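Media release
26/12/2020

Tenants' group questions "solid timber" claims in Boxing Day furniture sales

Shoppers heading out for Boxing Day furniture bargains are being asked to look hard at the words on the tag before they hand over any money. The Clulov Tenants' Network says much of what is being sold this week as "solid timber" is nothing of the sort, and that the discounts attached to it deserve the same suspicion.

The Network looked at 70 dining and kitchen tables advertised online by retailers delivering to the Clulov area in November, then went back to the same listings this week. Many were described with phrases such as "timber look", "timber feel" or "natural timber finish". Few listings said plainly what the top was made of, and fewer still said anything about the legs or rails.

"A finish is a colour. It tells you nothing about what you're buying," said Network spokesperson Innes Crichton. "We asked one seller what was under the finish and were told it was 'premium'. We asked again and were told it was 'very premium'."

One table listed in November at $810 now carries a "was $1,210" sticker and a sale price of $1,000. The Network has written to the seller asking when, and for how long, the table was on offer at the higher figure. It has had no reply.

Crichton said tenants were hit harder than most by poor labelling, as they move house more often and their furniture is taken apart and put back together each time.

"Retailers keep telling us people want cheap tables. Maybe they do. I'd like to see them offered the facts first and then asked," he said.

The Network is also unconvinced by the industry's new voluntary label, Brundis, which is due to appear on shop floors in the new year. Under the draft rules, sellers would assess their own products, and there is no penalty for getting it wrong. A colour-coded sticker that a shop awards to itself is advertising, the Network says, and should be read that way.
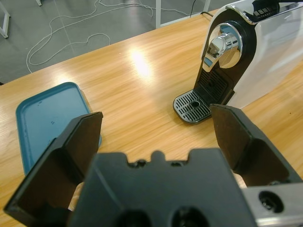 What to ask before you buy

Ask what the top, the legs and the rails are each made of, and have the answer written on the receipt.

Look at the underside and the end grain. A pattern that stops dead at the edge or repeats across the top is worth a question.

Ask whether the surface can be sanded and re-oiled. "Wipe clean only" is a fair hint that it can't.

Check earlier prices through a saved page or an old catalogue. The crossed-out number on the tag was put there by the person selling the table.

Keep the listing. Descriptions can be changed after a sale, and a screenshot takes seconds.

The Network's notes on all 70 listings can be read at its Stusimholm office or requested by email. Sellers who believe their products have been wrongly described are welcome to send in their specifications, and corrections will be added to the notes.

Media contact: Innes Crichton, Clulov Tenants' Network, Tikkanen Building, Stusimholm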